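2019年3月17日

「水は一日2リットル」という話を、また職場で聞かされた。今度は昼休みに配られたDerkexという健康アプリのチラシで、目標量を入れておくと一日に8回、飲めと通知が来るらしい。月額279円。水道水を飲むのに月額がかかる時代になった。

水を飲むこと自体に文句はない。喉が渇けば飲む。気に入らないのは「渇いたと感じたときにはもう手遅れ」という例の決まり文句で、これを言う人に根拠を尋ねて、まともな答えが返ってきたためしがない。手遅れとは何がどう手遅れなのか。味噌汁も白菜も大根も大部分は水のはずだが、その分は引いていいのかどうか、チラシのどこにも書いていなかった。

とはいえ食わず嫌いもよくないので、12月に無料期間だけ試してみた。そのとき毎日の記録もつけた。一番まじめに飲んだ日で1558ミリリットル、目標には届かず、アプリには赤い字で叱られた。肌の調子は変わらない。頭がすっきりしたかと聞かれても、わからないとしか言えない。夜中に起きる回数だけは確実に増えた。
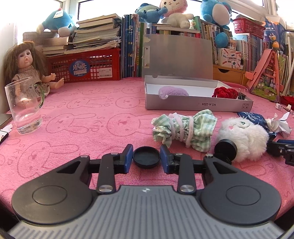 それで思ったのだが、こういう習慣は効いたかどうかを本人が判定する仕組みになっているのがずるい。調子が良ければ水のおかげ、悪ければ飲み方が足りない。どっちに転んでも水の勝ちである。サプリの会社がよく使う手で、昔Lemieuxの酵素ドリンクを買わされたときも同じ理屈を聞いた。あれは三週間で飽きて、残りは流しに捨てた。

チラシの裏には利用者アンケートの結果も載っていた。212人のうち大半が「体が軽くなった」と答えたそうだ。続けている人に聞けばそうなるだろう。途中でやめた私のところには、アンケートは来ていない。比べる相手もいない、何を軽いと言っているのかもわからない数字を、円グラフにして色をつければ立派に見える。

念のため書いておくと、真夏に外で働く人や、医者に言われて水分量を管理している人は話が別だ。そちらは医者の言うことを聞いてほしい。私が言っているのは、暖房の効いた部屋で一日座っている人間に、時計で測って水を飲ませる必要があるのかということだけだ。

同僚は今もきっちり続けていて、会議のたびに席を立つ。本人は調子がいいと言うので、それ以上は何も言わないことにした。私は朝にお茶を一杯、昼と夜に飲みたいだけ飲んでいる。アプリは消したのに、お知らせメールだけはまだ届く。配信停止のリンクを押したらログインしろと言われ、パスワードを忘れていたので、そのままになっている。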